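Plaltilari Tableware Support – Ticket 2337
Subject: Mixed bowls and dishes sticking together in a nested stack
Site: Nurnavstead residence, shared dining room
Status: Resolved, monitoring 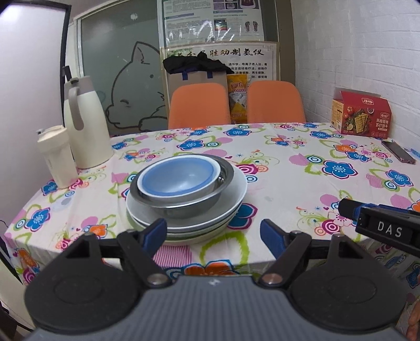 Attachment 1: Nested stack on the dining table, blue bowl on top, steel bowl beneath it.

Initial report
The site advises that the bowls and dishes used at the evening meal are brought to the table in a single stack and returned to the cupboard the same way. Over the course of January the stack became difficult to separate. The steel bowl in particular binds on the dish below it, and on two evenings the smaller bowl could not be lifted out without raising the steel bowl with it. No breakage has been reported. The site asks whether the pieces are faulty and whether replacements should be ordered.

Items concerned
Small bowl, light blue inside, white rim.
Stainless steel bowl, wide rim.
Wide, shallow white dish.
Further dishes underneath, in mixed colors.

The pieces do not come from one set. The steel bowl was purchased from Verstraete and the shallow white dish is from the Zunville range. The origin of the remaining dishes is not recorded. The thermal pitcher kept on the same table is not part of this ticket.

First response
The site was asked to take the stack apart completely, wash each piece separately and let everything air dry for 54 minutes before stacking again. The site was also asked to check the foot of each dish for residue and the rims for chips, and to report back before the pieces were returned to use.

Site reply, 6:10 p.m.
All pieces washed and dried as instructed. No chips found. A thin film of dried starch was found on the outside of the steel bowl, at the height where it meets the white dish. The film came off with warm water and a soft cloth. After drying, the small bowl lifted out freely. The steel bowl still caught slightly when pressed down, but could be released with one hand.

Second response
The remaining catch is consistent with two round pieces of nearly the same curve being pushed together. Moisture trapped between them will form a seal as the metal cools. This is not considered a defect in either piece, and replacement is not recommended.

The site was asked to carry out the following test on the dining table, with the tablecloth left in place:
1. Stack the dishes without the steel bowl and lift each one in turn.
2. Add the steel bowl, without pressing, and lift again.
3. Add the small bowl and leave the stack overnight.
4. Report which piece, if any, resists.

Test result
Step 1: no resistance.
Step 2: no resistance.
Step 3: completed.
Step 4: the steel bowl lifted cleanly in the morning. The site notes that the tablecloth moved slightly when the lowest dish was turned on it. Staff should lift the lowest dish with both hands and avoid turning it on the cloth – the fabric can slide and carry the rest of the table setting with it.

Resolution
Cause: food residue and trapped moisture between the steel bowl and the shallow white dish.
Action: separate washing, full drying, and no downward pressure when stacking.
Storage: a folded paper napkin is to be placed between the steel bowl and the dish below it whenever the stack goes back to the cupboard. The napkin is removed before the stack is carried to the table.

If the pieces bind again
Do not strike the rim or insert a knife between the bowls. Fill the inner piece with cold water, stand the outer piece in warm water, and wait two minutes before lifting. Do not use boiling water on any of the glazed dishes. If the pieces remain stuck, reply to this ticket and quote form 610.

Ticket to remain open for monitoring until the end of the month and then close automatically if no further report is received.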